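二月 工作间记录

上午九点半进来,先把昨晚留的事接着做完。窗边那块区域的旧垫子撤了,桌面重新擦过一遍,用的是拧得很干的布,没有上清洁剂。上次有人拿带酒精的湿巾擦,留了一圈发白的印子,到现在斜着看还能看出来。以后桌面只用清水,印子的事先不处理,等问过供货那边再说。

今天主要做三件事:浅色桌面的反光比较,桌沿的检查,还有给Palo那批小样重新编号。

先记反光。浅色木纹的面在顶灯下发亮,这个大家都知道,但之前一直没人认真记过站在哪里看最厉害。我把顶灯全开,从靠门一侧慢慢绕到靠窗一侧,每走一步停一下。正对着灯管的时候,亮的那一带最宽,木纹在里面几乎看不见,颜色偏冷;往旁边挪一步,纹路就回来了,颜色也暖回来。把靠窗那排灯关掉以后好很多,但桌子另一头就偏暗,写字不舒服。折中的办法是关一排灯,另外在桌角加一盏夹灯,从侧面打。夹灯试了两个高度,低的那个好,影子长一点,但不晃眼。

照度计放在桌面中间读的数是700,关掉一排以后没有重新读,电池不够了。仪器柜里也没有备用的,已经写在采购单上。下次补读的时候记得放在同一个位置,我在桌子侧面贴了一小条纸胶带做记号,请不要撕。

Flindorance的样板和Amegashie的样板并排放在一起看过。两块都是浅色,单独看差不多,放在一起差别就出来了。Flindorance那块底色偏黄,纹路的对比弱,远看像一整片素色。Amegashie那块底色偏白,深色的纹路带一点橙,近看好看,远看有点花。我个人倾向Flindorance,理由是桌上经常要摊图纸,底下太花会分神。但如果是做展示台面,Amegashie更合适。这个等大家都看过再定,样板放在架子第二层,看完请放回原处,不要叠着放,面对面叠会蹭出痕。

关于纹路方向再补一句。大板下料的时候,山形纹尽量留在中段,直纹留给两边。上次Tulla那张桌子的料是反过来的,山形纹被裁在角上,只剩半截,怎么看都别扭。裁之前在背面用铅笔画箭头,标清楚哪头朝窗。画箭头这件事说过几次了,还是有漏的,今天翻了架子上剩下的板,没画的都补上了,拿不准方向的打了问号,谁下的料谁来认一下。

然后是桌沿。用手从一头摸到另一头,没有翘起,也没有扎手的地方。靠外侧有一小段摸着比别处略钝,应该是搬的时候碰过,用280目的砂纸试了两下,又停了,怕越磨越明显。先放着。拐角的倒角够用,不改。

桌子本身量了一下水平。气泡偏向靠墙那边,偏得不多,放一支圆铅笔会慢慢滚。桌脚底下垫了一片5毫米的软垫,垫完铅笔不滚了,但是桌子有一点晃,按住对角能感觉到。换成薄一点的垫片以后不晃,铅笔还是会滚,只是很慢。目前用的是薄的。地面本身不平,这个不归桌子管,以后要是换地方,垫片得重新配。

Palo的小样一共163片,旧编号是按到货顺序写的,查起来很费劲。今天按颜色深浅重排,浅的在前,深的在后,同色再按纹路粗细分。新号写在背面右下角,旧号没有擦,用细线划掉,方便对照以前的记录。做到一半发现有几片正反面分不出来,两面都有纹,只好看侧边的封边来定。封边也看不出来的,单独放进信封里,信封夹在盒盖内侧。

编号的表格是手写的,字不太好看,晚点会录成电子版。录之前请以手写那份为准,盒子上贴的旧标签先不要信。

下午三点多做了一次热杯试验。倒一杯刚烧开的水,直接放在边角料上,等20分钟再拿开。Flindorance的边角料上有一圈很淡的雾,用干布擦了几下就没有了。Amegashie的没有看到变化。只做了一次,不能说明什么,下次两块各做几次,再加一组带杯垫的。杯子用的是平底的那只,底上有一圈凸边的不要用,接触面不一样。

胶的事也顺手记一下。上次剩的半瓶白胶已经结皮,挑掉上面那层,下面的还能用,但干得很慢,夹了一下午还能推得动。正式的活不要再用这瓶,我在瓶身上写了“试验用”。新的放在水池下面的柜子里,开封以后请在盖子上写月份。

夹具有两只的橡胶垫掉了,夹浅色板会留印,收在蓝色的盒子里,等粘好再拿出来用。手头急的话垫一块废布也行,布要厚一点的。

收尾的时候把地面也扫了。木屑主要积在桌子下面和墙角,吸尘器的扁嘴伸得进去,就是要跪着。滤网清过了。

没做完的:照度补读,热杯重复试验,小样表格录入,问供货那边白印能不能去。桌面上现在不要放东西,尤其不要放金属工具,明天早上还要再看一遍自然光下的颜色,灯先都不开,看完再开。

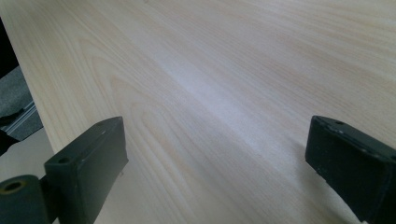 自然光那一遍打算八点左右看,太阳还没照到窗台的时候最稳,两块样板也一起拿过来,平放,和桌面的纹路顺着同一个方向。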